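Work and Automation, Unit 6: The dish return at Mellar
Handout for the seminar group. Please read before Saturday.

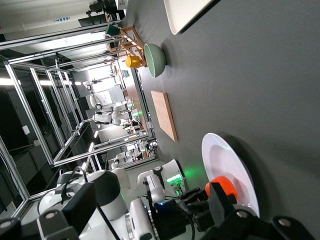 In the last unit we looked at automation from the side of the company: costs, space, speed. Now we go to the people who stand next to the machine. Our case is the canteen kitchen of Mellar, a firm which serves nearly 2,000 meals on a full day. The arms were tried and taught in a laboratory before one of them went to the kitchen, and the tasks were small ones: take a thing from a plate, put a cup in a rack, move a bowl to a tray.

6.1 What the work was before

Three persons worked at the dish return in each shift. They removed food from the plates, sorted the dishes and filled the racks for the washing machine. Officially this was one job with one description. When Krisztina Pálfi interviewed the staff in January, she found that they divided it between themselves and changed places when their hands or backs were tired. This changing was not written in any plan. The management did not know of it.

Please keep this point in mind, we will need it in 6.3.

6.2 What the robot took over

The robot clears and sorts the standard dishes. It does not take glasses, and it does not take cutlery, which is still collected by hand. A person must also look at every dish the robot puts aside. In the first week there were 917 such dishes. The kitchen manager, Eugeniusz Piątek, called this number "acceptable". The workers used another word in their interviews.

Note the difference between a task and a job. The robot took tasks. The job stayed, but with other contents: more watching, more waiting, and short moments of fast work when something is wrong.

6.3 What changed for the people

Rhythm. Before, the workers decided together when to go faster. Now the machine has its own speed and the person follows it. Two workers said they were less tired in the body but more tired in the head.

Rotation. With one person less at the belt, the informal changing of places stopped. It came back only after Corina Kaufmann, the shift leader, put it in the plan.

Skill. The workers learned to restart the arm, to correct a wrong grip and to write a short error report. This was not in their contract, and for the first months it was not paid. Compare with the Schnyder case in Unit 4, where the pay group was changed before the machine arrived.

Talk. The dish return was a place where people talked. With a person on each side of the safety frame this is more difficult. It sounds like a small thing - but it was named in almost all the interviews.

6.4 Terms to know

Residual work: the tasks which stay for people after a machine has taken the regular ones.
Exception handling: work on the cases the machine cannot finish.
Informal rotation: changing of places which the workers arrange without a plan.

6.5 For the discussion

Who should have been asked before the robot was ordered, and at what point? Is residual work always worse work? Find one argument on each side in the text by Marlies Camenzind.

Reading: Camenzind, chapter 3. The interview extracts are in the course folder. Questions about the material go to Tarmo Adomaitis.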